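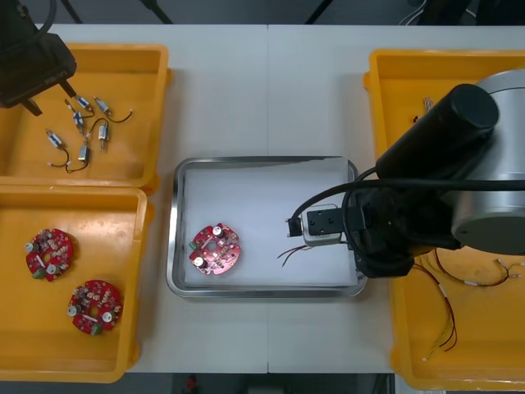 Why didn't the thing just stop when the wires caught? was the gist of the first reader message we had after last month's item, and it's a fair question. Another reader, Pawłowska, put it more bluntly: a robot that can't tell it is pulling on something has no business being near a wire. I've been chewing on both of those while putting this together, so let me try to answer them properly.

If you missed it, the short version goes like this. Our kitting cell at Ratby (two arms, yellow trays either side, the steel tray in the middle) picks a red board and a wiring harness and sets them down together, ready for the next bench. We call it Gondari, after the project code, and it had been behaving itself rather nicely. Then on run 191 the right-hand arm picked up a harness that was hooked round its neighbour, carried on as if nothing was the matter, and dragged the pair of them over the lip of the tray. One plug snagged on the rim. The arm kept going — and the crimps came clean out of the plug.

No one was hurt, and the guard was shut the whole time. We lost one harness and most of an afternoon. But it bothered me more than the cost would suggest, and I wanted to know why none of our alarms had gone off.
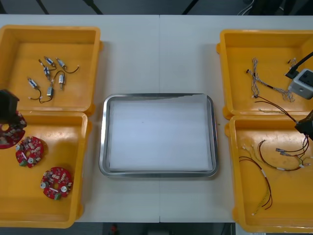 So, the stop. There was one, and it worked exactly as we'd set it, and we'd set it badly! The pull limit on that arm was still at the figure we'd used for the old job, lifting heavy castings, and you could hang a bag of shopping off it before it minded. A thin red wire gives up long before that. I'd changed the grip force for the new parts (very proud of myself) and never touched the pull limit, which lives on a different page of the Staltix controller. I'd like to blame the menus. I did it, though.

The second thing was the log. The gripper reports "part held" when its fingers stop short of fully closed, and it was holding a part, so that's what it wrote down. It has no idea whether there's one harness in there or two. When we went back through the records there were 6 earlier picks where the pull had crept up in the same way and then dropped off again, presumably because the tangle had let go by itself. All of them were marked as good. I found that a bit sobering, I must say.

We've now set the limit much lower for anything with leads on it, and the arm does a slow lift first, straight up, before it's allowed to move sideways. If the pull climbs during that lift it puts the part back down and asks for a person. It's slower and the night shift have already grumbled to me, but I'm leaving it alone for now. 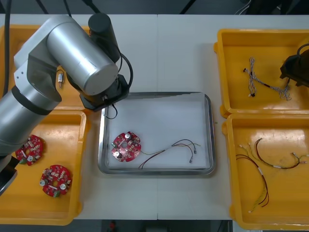
**Still to sort out**

The boards are next on my list. They've been no trouble so far, but a board with a harness lying beside it in the steel tray is a different matter from a board by itself, and I don't much like the idea of a gripper coming back down near loose leads. For the time being the arms take turns over the middle tray.

I'd also like the harnesses laid in the trays with a bit more room between them — if you're loading, please don't just tip the bag in, however tempting it is at ten to six. We're going to do 1000 picks with the new settings and I'll put the results in the May issue, good or bad. And if you've got a cell of your own with a limit left over from some earlier job, do go and have a look at it this week. Come and find me if you can't get to the page, it's three menus down and the password is on the inside of the cabinet door.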